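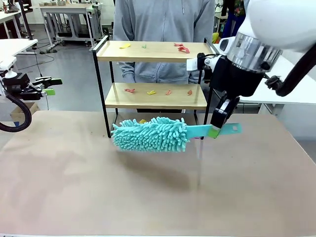

Home | Notebook | Methods | Stock list | Contact

January – S. Reuter
Filed under: Paper conservation / Adhesives

Wheat starch paste, second batch from the Skatholm flour. Cooked 50 g in 200 ml deionized water, stirring throughout. It thickened later than the Jullach starch and came off the heat at 6 minutes. Sieved twice. Fewer lumps than batch one, still slightly grainy between the fingers.

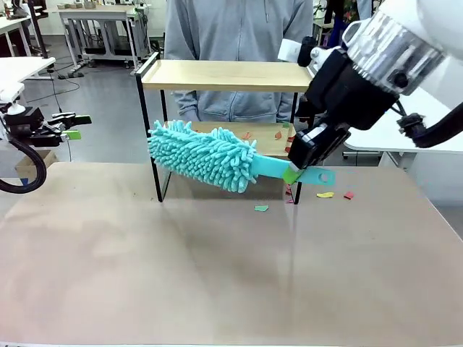

Duster, chenille head, lime-green band on handle.

Test strips: kozo on wove, pasted at two dilutions, pressed under blotter and felt. The thin mix cockled at the margins. The thicker mix lay flat but left a faint sheen in raking light. Ximena Durán prefers the thin mix with a longer press; I would try something in between first. 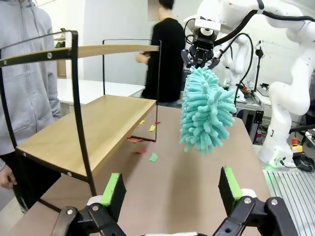
Relative humidity in the press room was 63 percent at noon, higher than I want for drying. Moved the felts to the Alarcón cabinet and left the strips overnight.

The Nondard blotter sheds fibers on the paste side – turn it smooth face down.
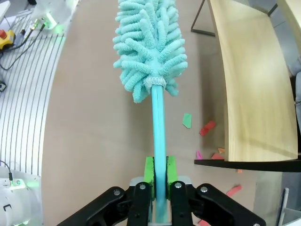
Remaining paste is in the fridge, covered with water, labeled batch two. Discard if it smells sour. Peel tests tomorrow morning, thin mix first.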